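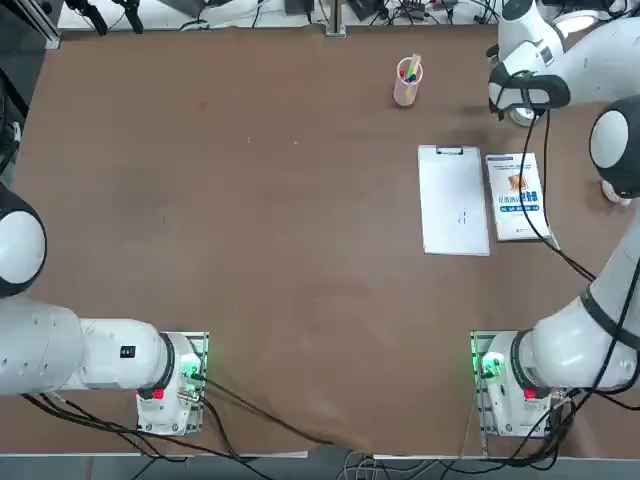
Reference > Office and Writing Supplies > Desk Storage > Pen cup

A pen cup, also called a pencil cup, pencil pot or pen holder, is an open container kept on a desk or work table to hold pens, pencils and other narrow tools upright. It is one of the most common pieces of desk stationery and is found in offices, schools, workshops and homes.

Form

Most pen cups are cylinders or square tubes, closed at the bottom and open at the top. A typical cup stands 100 millimeters tall, a little over half the length of a new pencil, so that the upper part of each item can be seen and gripped. Shorter cups are used for crayons and erasers. Taller ones suit rulers and long brushes but tip more easily when lightly filled.

Some cups are divided inside into 2 or 3 sections. Dividers keep scissors apart from pens and stop a small number of items from leaning to one side.

Materials

Pen cups are made of plastic, sheet metal, wire mesh, wood, glass, leather and glazed clay. Mesh cups are light and let dust fall through, though fine points can catch in the openings. Clay and glass cups are heavier and more stable, but they chip. Household cups are often reused items such as mugs, jars and food cans. A can needs its cut rim smoothed or taped before use.

Placement

The cup is usually set toward the back of the desk, on the side of the writing hand, with other stationery grouped near it. This leaves the middle of the surface clear for paper. On shared tables the cup is placed where each person can reach it — often the center — or is kept on a tray and put away after work.

Pens with liquid or gel ink are commonly stored point down, which keeps ink near the tip. Pencils are stored point up so that the lead does not break against the base. Markers with a tip at each end are better laid flat in a drawer.

Care

Cups collect pencil dust, dried ink and paper clips at the bottom. They are emptied and wiped from time to time, and pens that no longer write are removed. A felt or cork pad inside the base reduces noise and protects points. A second pad underneath prevents scratches on the table.

Related entries
Desk tray
Pencil case
Letter rack
Blotter
Desk pad

Nernell Reference, entry 269 | Contact | Copyright Nernell | Back to top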